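# Capítulo 3. La madera por dentro

¡Pocas cosas cuentan tanto de su vida como un tablón! Cada veta guarda veranos secos, inviernos largos, una rama que quedó atrapada y hoy llamamos nudo. En el bosque de Arkeck, Kevin Arango contó 116 anillos en un solo tronco de roble (y tardó una tarde entera, feliz).

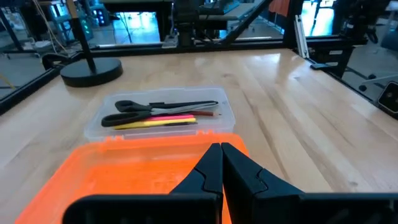 El anillo claro crece en primavera, cuando el árbol bebe con ganas; el oscuro, más denso, llega al final del verano. En el apartado 3.1 aprenderemos a leerlos con una lupa y mucha paciencia.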